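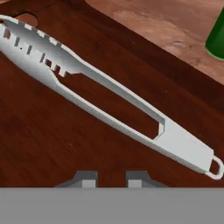
Figure 3. Kitchen tongs on a cutting board, computer-rendered.

4.2 Asset loss after storefront removal

When a licensed game is withdrawn from sale, the executable usually survives in the libraries of people who bought it. The supporting material is less durable. We use "supporting material" to mean anything the game fetched from a server after installation: seasonal item packs, replacement textures, event maps, and the small props that fill rooms in games with an interior setting. Props are a useful unit for measuring loss, as each one is a separate file with its own mesh and material entry. They also differ a great deal in how much shape information they carry. In the tongs in Figure 3, the row of small teeth along the heads and the long gap between the two arms are both features that a low-detail substitute would tend to drop, while the matte off-white surface could be matched by a single flat material. We therefore scored shape and surface separately for every prop in the sample.

The sample was drawn from Skatard, a cooperative restaurant game published by Stirkcombe and removed from all storefronts in July. Skatard was chosen on three grounds. It had a fixed end-of-sale notice, its servers stayed up for a period after the notice, and its item catalog was readable from the client without breaking any protection. The catalog listed 3,000 props. Of these, 92 were tied to an outside license and were removed on the day sales ended. The rest stayed available to existing owners until the servers closed.

Owners were recruited through the Cleltwood preservation forum. Each participant ran a script, written by Rowbotham, that read the local cache folder and reported a list of file hashes. No game files were uploaded at this stage. The script did not read save data or account names. Reports were accepted for 12 weeks after the servers closed, and a report was discarded if the client version did not match the final patch.

Two coders (Pearce and Gunawan) assigned each recovered prop to one of four states. A prop was "complete" if the mesh, the material entry and all textures were present in at least one cache. It was "shape only" if the mesh was present and any texture was missing. It was "surface only" in the opposite case. It was "absent" if no part was found. Disagreements were settled by Birkett, who had not seen the first two sets of codes. Most disagreements concerned props that shared a texture sheet with another prop, where it was unclear whether the sheet should count once or twice. We counted it once for each prop that used it.

4.3 Cache behavior

The game client stored props by session and cleared the oldest sessions first when the folder reached its size limit. This has a direct effect on what can be recovered. Props used in the tutorial kitchens were loaded in nearly every session and were rarely cleared. Props from holiday events were loaded for a short time and then pushed out by later content — even in the caches of owners who had played every event. Long play time is thus a poor guide to how much a given cache holds. Owners who played one event and then stopped were often the better source, as later content had never been downloaded over it.

A second effect came from the detail setting. On the low setting the client fetched a reduced mesh and never requested the full one. Files of this kind were coded as a separate variant and were not allowed to raise a prop to "complete." Earlier work by Marulanda on the Bukhari archive treated reduced meshes as equal to full ones, and its recovery rates should not be compared with ours without adjustment.

4.4 Limits of the sample

Forum members who care about preservation are likely to have kept their install folders longer than other owners. The recovery rates reported in Section 5 should be read as an upper bound. Console owners are missing entirely, as the cache on those machines cannot be read by the user. We also have no record of props that were replaced under the same catalog number before the final patch. The catalog kept only the current version of each entry, and patch notes from Stirkcombe mention replaced items by group — "updated tableware," for instance — without listing them.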